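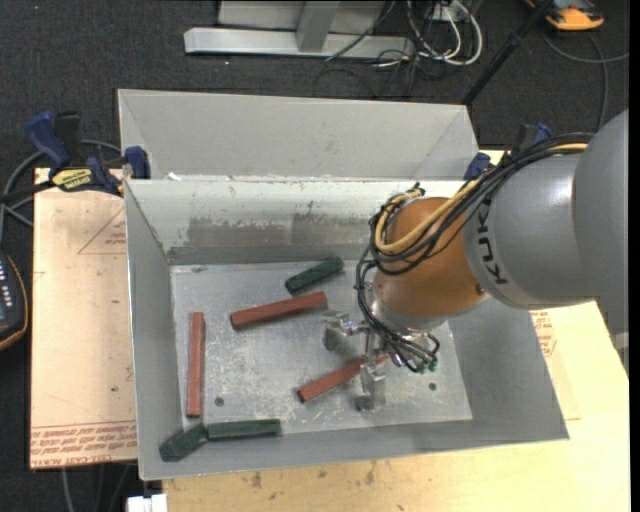
Scratches and cloudy patches on the floor of a bare sheet-metal bin

How do I get cloudy marks off bare metal trays without making them worse?

posted by Jalteck, 1/13/24

Hi all, hoping someone on here has been through this. I've got a stack of plain metal trays that I use in the shed for seed pots and general clutter, and the bottoms have gone all dull and patchy. The sides are fine. It's only the flat bit where things get dragged about, and it's gone a sort of milky grey with hundreds of tiny scratches running every which way.

I bought them in August from a place called Girkia that was clearing out its old stock, 19 of them in a job lot, so I can't really moan. But I'd like to use a few indoors as planters on the kitchen windowsill and I'd rather they didn't look like something from the back of a garage.

So far I've tried washing-up liquid and hot water (nothing), white vinegar (a bit cleaner, then a new stain where I left it too long) and one of those green scouring pads, which I regret. I've no idea if they're galvanised or plain steel or what. A magnet sticks to them, if that helps? Is there a cream or a paste I should be using, or do I give up and paint them?

Zondent
If the magnet sticks it's some kind of steel, and if you can see a faint crystal pattern on the sides, a bit like frost on a window, it's galvanised. Stop with the vinegar straight away if so! Acid eats the zinc, and that'll be your new stain. I did the same to a watering can years ago and it never recovered.

For galvanised I'd use nothing stronger than warm soapy water and a soft brush, then dry it properly with an old towel. You won't get the scratches out and I wouldn't try, as the zinc coating is thin and you need it to keep the rust off. A wipe of clear wax makes the whole thing look more even and takes five minutes.

If it's plain steel you've got more freedom. I use wet and dry paper, starting at 400 and finishing on 1,000, always going in one direction - lengthways down the tray, never in circles. All those little scratches going different ways are what makes it look cloudy, so once they run the same way it looks brushed and quite smart. Wipe it down, dry it, then oil or wax it the same day or you'll have orange spots by the weekend. Wear a mask if you sand any of it dry, and watch the corners, I've still got a scar on my thumb from one.

One more thing about using them as planters. Stand the plants in plastic pots inside the tray and put something under the pots, even a bit of old pond liner. Wet compost sitting right on the metal will have it looking worse than it does now.

Jakab
just paint them mate. spray primer for metal, two thin coats of whatever colour, done in an afternoon. I did 41 old drawers like that for the allotment and they look great

Jalteck
Thanks both! Had a look with a torch and there is a frosty pattern up the sides, so galvanised it is and the vinegar has gone back in the cupboard. Going to try the wax on one tray first. Might paint the vinegary one, it can't look any worse. Does the colour of the primer matter if I'm going for dark green on top?

Jakab
grey is fine. get the one that says galvanised on the tin though or it peels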